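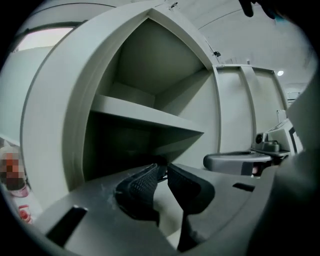
Fig. 4: Open compartment of the Gruson unit, with the upper cubby, the single shelf and the lower space

5 Setting up and using the open compartment

This section is valid for the Gruson shelving unit in light gray, with one shelf in the open compartment. If your unit was delivered with two shelves, please use the supplement sheet that lies in the carton with the small parts.

Before you begin, the outer body must already stand upright and be fixed to the wall as described in section 4. Do not place the shelf in a body which is lying on the floor.

5.1 Names of the parts

In this manual we use the following names.

Outer body: everything that surrounds the compartment.
Compartment: the whole open space, from the base to the ceiling.
Shelf: the horizontal part between the left and the right side.
Upper cubby: the space over the shelf.
Lower space: the space under the shelf.
Back panel: the flat surface at the rear of the compartment.

"Left" and "right" are always meant from the position of a person who stands in front of the unit and looks into it.

5.2 What you need

The shelf, in its own paper sleeve
4 shelf supports (bag C)
A spirit level, not longer than the shelf
A soft, dry cloth
A small flashlight
A pencil

You do not need a screwdriver for this section. The supports are pushed in by hand. If a support cannot be pushed in by hand, see 5.7.

5.3 Placing the shelf

1. Wipe the inner walls with the dry cloth. Begin at the top of the upper cubby, where the slanted panels come together, and go down from there. Small fibers from the packing like to stay in this place.

2. Shine with the flashlight into the holes for the supports. Remove paper remains, if there are any.

3. Choose the height. There are three rows of holes. For the first assembly we recommend the middle row. All supports must be in the same row.

4. Push in the two supports at the back, then the two at the front. The flat side of each support looks upward. Push until the collar of the support touches the wall.

5. Take the shelf out of its sleeve. Keep the sleeve until the assembly is finished, because you can lay it on the floor and put the shelf on it.

6. Hold the shelf with both hands, left end a little higher than the right end. Bring it into the compartment in this tilted position.

7. Lower the right end on its two supports. Then lower the left end slowly. Do not let it fall the last bit.

8. Push the shelf back until it touches the back panel.

9. Put the spirit level on the shelf, first from left to right and then from front to back. If the bubble is not in the middle, check first whether one support is not pushed in completely. Only after this, adjust the feet of the unit (section 4.6).

10. Press with the flat hand on the four corners of the shelf, one after another. The shelf must not move or make a knocking sound.

Caution: Keep your fingers away from the space between shelf and side wall in steps 7 and 8. The space closes quickly when the shelf drops on the supports.

Caution: The shelf is not a step. Do not stand or kneel on it, also not for a short moment to reach the top of the unit.

Note: In the lower space it is always darker than in the cubby, especially when the lamp of the room hangs high. Do the check of the lower supports with the flashlight and not only by touching.

5.4 Changing the height later

1. Empty the compartment completely, also the lower space.

2. Lift the front edge of the shelf slightly and pull the shelf toward you, until you can hold it on both sides.

3. Lift the left end and take the shelf out in the tilted position.

4. Pull out the supports straight. Do not turn them with pliers. The collar breaks easily, and then the rest of the pin stays in the hole.

5. Continue with step 3 of 5.3.

If you use the upper row, please consider the form of the ceiling. The cubby becomes narrow toward the top, and tall things find room only where it is highest. A box which was fitting well with the middle row can be too wide in the upper row. Try it with the empty box before you fill everything.

5.5 Loading

The shelf carries up to 25 kg when the weight is spread over the whole surface. The base of the compartment carries more, but also here the weight should stay toward the back.

Put heavy things in the lower space. Good for this place are books which stand in a row, board games, a sewing machine in its case, jars with lids.

Put light things in the upper cubby. Folded scarves, a small basket, notebooks and letter trays are suitable. Framed photos may lean against the back panel, if the lower edge of the photo frame stands firmly on the shelf.

Do not let things stick out over the front edge of the shelf. People pass closer to a shelving unit than one believes when one sets it up, and a bag strap or a sleeve catches quickly.

Round things should be in a tray. When the unit stands on an old wooden floor, every step in the room makes a small vibration, and a ball of yarn or a roll of tape moves slowly to the front over several days.

Note for households with small children: leave the lower space for soft things, or close it with the basket set (order number 227, not included). The supports should be checked every month in this case. Children pull on the front edge of the shelf when they stand up.

Caution: No candles, no oil burners and no lamps with hot bulbs in the upper cubby. The ceiling is near, and the heat cannot go away to the side. A small battery lamp is allowed.

Caution: No flower pots without a saucer. Water that runs under the pot is seen too late in a corner of this kind.

5.6 Cleaning

For dust, a soft dry cloth is enough. On a light gray surface you see dark dust early, and on the base you see it first, especially short fibers from clothes and carpets. A vacuum cleaner with a soft brush is also possible, when you keep the hard part of the nozzle away from the edges.

For fingerprints and spots:

1. Take everything out of the part that you want to clean.

2. Make a cloth wet with lukewarm water and a few drops of dish soap. Wring it out well.

3. Wipe in long movements from back to front. On the rounded parts of the outer body, follow the curve.

4. Wipe a second time with clear water.

5. Dry immediately with another cloth. Pay attention to the line where shelf and back panel meet.

6. Wait one hour before you put books or paper back.

Do not use scouring powder, the rough side of a sponge, solvents, or cleaning products with chlorine. Do not use furniture polish. It gives shiny islands on the pale gray surface, which are visible from the side and cannot be removed later.

Ballpoint pen on the surface: please do not try with alcohol. Write to our service and we send you the cleaning stick Femance together with a short instruction.

5.7 When something does not fit

The shelf does not go in.
You are probably holding it level. Tilt it as in step 6. If it still does not go in, check whether the outer body is standing straight. A body that leans to one side makes the opening narrower.

The shelf wobbles.
One support is in a different row, or the collar does not touch the wall. Take out the shelf and compare left and right.

One support does not go into its hole.
Look for packing remains or a drop of paint. Turn the support lightly between two fingers while you push. Do not use a hammer.

There is a gap between shelf and back panel.
A gap of the thickness of a postcard is normal. If the gap is larger, something is behind the shelf. Mostly it is a piece of the paper sleeve.

The upper cubby looks crooked.
The slanted panels at the top make it difficult to judge by eye, above all when you look from a low position and from close. Step back to the middle of the room and look again. Decide by the spirit level.

A support is lost.
Supports can be ordered one by one. Please use only the original ones. Supports from other shelving units often have a thinner pin, and they hold at the beginning and come out later.

5.8 Service

Skenda Furniture, spare parts and advice
Contact for shelves and supports: Henrike Rothe
Contact for damage on surfaces: Yaroslav Symonenko

Please write the number from the label in your message. The label is on the rear side of the outer body, near the floor. We recommend to copy it here before you push the unit to the wall:

Number on the label: ____________________

Height row used (lower, middle, upper): ____________________

Continue with section 6, Mounting the side hooks.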